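Budget for second two-arm cell: what do I forget?

Asked in: Equipment and purchasing
3 answers

Good evening to all. I am responsible for the purchasing list in a small workshop in Bremeden. We have one cell with two small arms, and we must plan a second one, which should be running in May. My chief wants one sheet of paper with all the costs on it, and he does not accept a second sheet later. Last time I made three later sheets, so you understand my worry.

The task of the cell is handling of glassware and small table decoration. The customer is Gwynne, who rents out tableware for weddings, and they want to know if the sorting after an event can be done by arms. The glasses come back in every position, standing and lying, and the metal stands come between them. It is a trial only, so the budget is not large.

What I have already on the sheet:

Two arms with grippers, from the supplier Flaltero, the same type as in the first cell.
Two small cameras, one for each gripper.
Aluminium profile for the enclosure, with the brackets and screws.
The floor plate and the covering for the walls.
Glassware for practice, 10 pieces.
One power supply for each arm.

For the small parts (cable ties, baskets, connectors) I wrote 214 pounds in total. I took this number from the receipts of the first cell, but I am not sure that all receipts were kept. 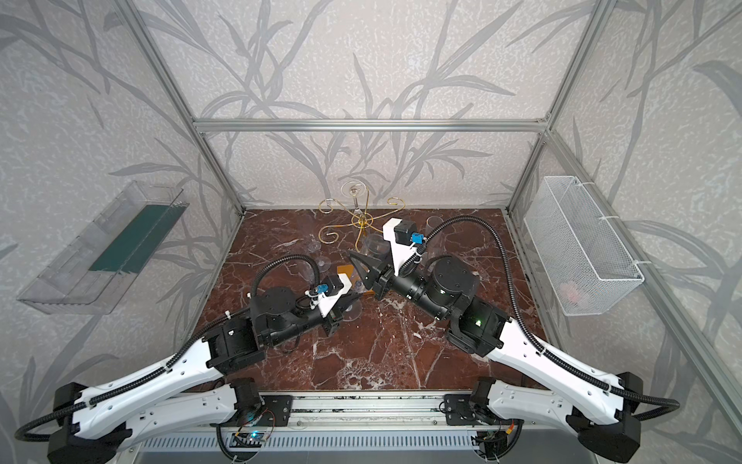
Mirela_T answered:
Your small parts line is too low, I would say. We made our second cell last year in Jirkham and the small parts were nearly double what we had written. It was mostly cables. A cable which goes along a moving arm does not live as long as a cable which lies on a table, and you will want a spare for each camera from the first day. The connector at the camera is the place where ours failed, every time. So please write the camera cables as their own line, with spares, and do not hide them in "small parts".

Other things I do not see on your sheet:

Spare gripper fingers. If yours have printed parts, you need only the material and the time of somebody's printer, but if you buy them ready you should ask for the price now. With glass the fingers are often changed, because you try one shape, then another.

Light. Clear glass on a dark floor which is shiny can be very difficult for a camera. We paid for two lamps with diffuser after we had already finished the budget, and it was an unpleasant talk. I would put the lamps on the sheet and borrow one before you order, to see if it helps with your floor.

Delivery. The long profiles came on a separate lorry and this was charged separately. Ask Flaltero if they also deliver profile or if you must go to another firm.

And 10 glasses is very few. I would write 18 at the minimum, and more if they are thin. Stemmed glasses break at the stem when an arm lays them down from too high. Maybe Gwynne can give you old ones with small chips which they cannot rent any more? Then this line costs nothing, only you should check the edges before people touch them.

pk_workshop answered:
just buy the same as the first time and add 20 percent. nobody reads the sheet anyway

Oldenbeck answered:
I do not agree with the answer before mine. If the chief accepts only one sheet, then a percentage without explanation is the first thing he will cross out. It is better to have a line with the name "reserve" and to write under it what it is for: broken glass, one motor, one camera.

The motor is the important one. In small arms of this class the wrist and gripper motors are replaced most often, in my experience. One spare motor on the shelf is much cheaper than 2 weeks of a cell standing still while the post is slow. If both cells have the same arms, one set of spares can serve both, and you can write half of the price on each project. My chief liked this very much.

I would also think about the working hours. On your list there are only things. Somebody must build the enclosure, fix the arms on the rail, lead the cables and calibrate the cameras. For us the building took four days and the calibration three, with one person who had done it before. If your workshop does not count internal hours on such a sheet, then forget this part, but ask first.

About the floor: choose it before you order the lamps. If you change it later, the camera settings must be done again and also any recordings you made may be less useful. I would use the same floor and the same wall covering in both cells, if you can still get them. Wallpaper patterns go out of sale quickly, so buy an extra roll.

Comment from the asker:
Many thanks to all. I have moved the camera cables to a separate line and added the lamps and one motor. I wrote to Gwynne about the chipped glasses and wait for the reply. The internal hours are not counted here, I asked this morning. One question is still open for me: does a spare motor from Flaltero come already with its number set, or must I plan also the small adapter board for setting it?

Oldenbeck replied:
Ours came without the number. Plan the board, it is cheap.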